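Piso Block Rows: simulated demonstrations for fixture loading
Data card, version of 14 May 2019
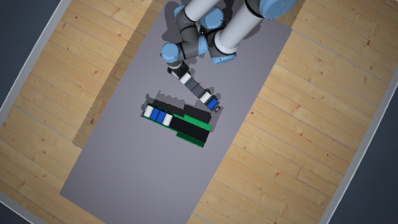 Summary

Piso Block Rows is a set of 1935 simulated episodes in which a single arm with a small gripper handles chains of coloured blocks next to a tray-like fixture. The fixture has a narrow channel on one side and a wider section on the other. The set was made at Pleltdale to train a policy from demonstrations, and to test whether a policy trained on one block order copes with another. Everything is rendered. There are no recordings from a real arm.

Contents

Each episode is one folder:

episode.json: start state, seed, block order, operator code, outcome
joints.csv: joint angles and gripper opening, one row per control step
objects.csv: pose of every block, end piece and fixture, same rows as joints.csv
view/: rendered stills from the fixed viewpoint
notes.txt: present only if the operator wrote something

Row numbers in the two CSV files match. Stills are rendered at a lower rate and carry the row number in the file name. Do not match them by timestamp; the renderer clock drifts against the physics clock in long episodes.

How the episodes were gathered

Operators drove the gripper with a desktop controller. The elbow and the upper joints followed from the solver, so arm posture is only partly the operator's choice. If you train on joint angles directly, expect several postures for the same gripper pose.

An episode starts from a sampled state. The positions of the fixture and the loose pieces are drawn separately, and both are usually set at a slant to the work surface. Blocks are white, blue or dark grey, with small dark grey end pieces. Start states include rows already in the channel, chains lying outside the fixture, and both together. The goal is stored in episode.json and is not drawn into the stills.

The first 1000 episodes, collected in January, use the Leiva start sampler. The rest use the Makstead sampler, which allows the chain to lie closer to the fixture wall. Collisions with the wall are more common in the second group.

Outcome labels

placed: every goal piece is within tolerance when the operator ends the episode
partial: at least one goal piece is within tolerance
dropped: a piece left the work surface
aborted: the operator stopped early, or the solver failed

Labels are computed from objects.csv. Brenda Carrasco checked 98 of them by hand against the stills and corrected 15, nearly all of them "partial" episodes where an end piece had turned in place. The tolerance test now includes rotation and the whole set was relabelled afterwards.

Splits

train/, val/ and test/ are divided by seed. No start state is shared between them. The test split also holds back certain block orders; these are listed in orders_held.txt. Please report results on held-back orders separately.

Known problems

Shadow edges are jagged. The shadow map is coarse and the fixture shows it worst. A model working from pixels can pick up on these steps, so we suggest training with shadows randomised or switched off. The render script takes a flag for this.

The floor texture is the same light plank pattern in every episode. Crop to the work surface if that matters to you.

Contact between blocks is stiffer than it should be. Chains pushed from one end may jump by a small amount in a single row.

Some aborted episodes have a truncated last line in joints.csv. The loader skips it.

Changes

1.2 rotation added to tolerance test, labels recomputed
1.1 Makstead episodes added
1.0 Leiva episodes only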